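Small fridge in a rental kitchenette, keep it or get rid of it?
Forum: Small Spaces > Kitchens and Break Rooms
322 views

marlpit_dan
18th August
We rent out the back half of our place in Laddale by the month. The kitchenette has a compact fridge under the counter and I am trying to decide if I should keep it or put in something taller with a real freezer. The tenants who just left said it was fine for one person and tight for two. The counter is fixed and I don't want to cut it. A tall unit would have to go where the table is now.

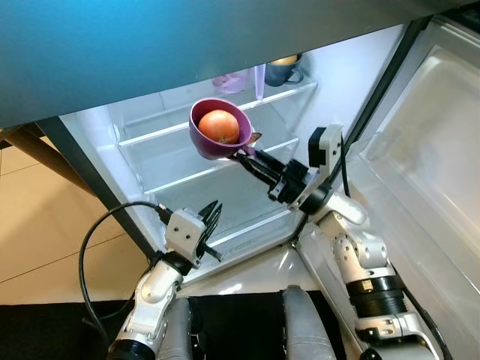

Under-counter fridge, door open. Two glass shelves plus the floor.

Power is on its own outlet. Budget is flexible but I would like to stay sensible. I had a contractor quote me 3,884 for moving the table wall and adding a full-size space, and that seems like a lot for a room that is empty part of the year.

quillback
Keep it. I had one about that size in Zultcombe for six years. The thing people complain about is the freezer, and you can solve that with a small chest freezer in a closet or hallway. I'd never pay that quote for a monthly rental.

tess_in_a_duplex
I disagree. Monthly tenants cook. Weekend guests don't. If somebody stays through February they are going to want to buy more than a day of groceries at a time, especially if the nearest store is a drive. I lost a good tenant over this exact thing.

What is the rest of the kitchen like? If there's only a hot plate then a big fridge is wasted anyway.

marlpit_dan
Two burners and a toaster oven. Store is ten minutes by car. The pantry situation is not great either, and I should have said so in the first post. There is one cabinet and it holds dishes, so dry food and snacks tend to live out on the table.
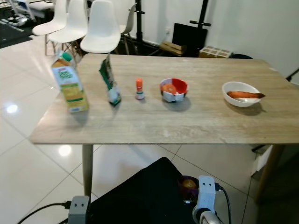 I was thinking a narrow shelf unit on the wall over the table would fix that part for very little money. Then the table stays clear for eating and I can put off the fridge question until next year. The wall is drywall over studs, so I would have to find the studs or use good anchors. I had a shelf come down on me once and don't care to repeat it.

quillback
Shelf yes. Go into the studs. Keep it 12 inches deep at most or people hit their heads when they stand up from the table.

oldferry
Check the clearance at the back of that fridge before you decide anything. Under-counter units that aren't made to be built in need air behind and above them. I put one in tight when I redid our office in Trullholm and the compressor ran all day. The manual will give you the gap. If you lost the manual the maker usually has it online.

Also get a thermometer and leave it in a glass of water on the lower shelf overnight. You want 40 F or below. If it can't hold that with normal use then you have your answer and it needs replacing regardless of size.

tess_in_a_duplex
Good point about the air gap. I still say two people can't live out of that for a month, but if he mostly rents to singles then fine.

marlpit_dan
Mostly singles. I would say couples are the exception. Thermometer is a good idea, I have one in the garage.

One more question while I have you. That cabinet is full because I stocked it for a crowd when I started. Mugs are the worst of it, they are wide and they don't stack. Hooks under the shelf, or just get rid of most of them? 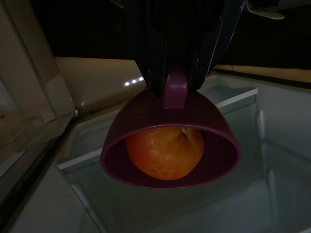
Re: mugs and hooks

quillback
Get rid of most of them. Leave 2 per tenant and box up the rest. Nobody renting a one-person unit needs a shelf of mugs.

oldferry
Hooks are fine if you screw them into wood. The stick-on kind let go in a steamy kitchen. Wide mugs need more space between hooks than you'd expect, so hold a couple up and mark it before you drill.

tess_in_a_duplex
I'd leave four. People have company over, and they break things. But yes, hooks. It frees up the cabinet for food and then you may not need much of a shelf.

marlpit_dan
OK. Plan is hooks and shelf now, thermometer in the fridge tonight, and I'll measure the gap behind it when I pull it out to clean. Will post the reading.

oldferry
Pull it straight out and don't tip it. If you do have to tip it, let it stand a few hours before you plug it back in.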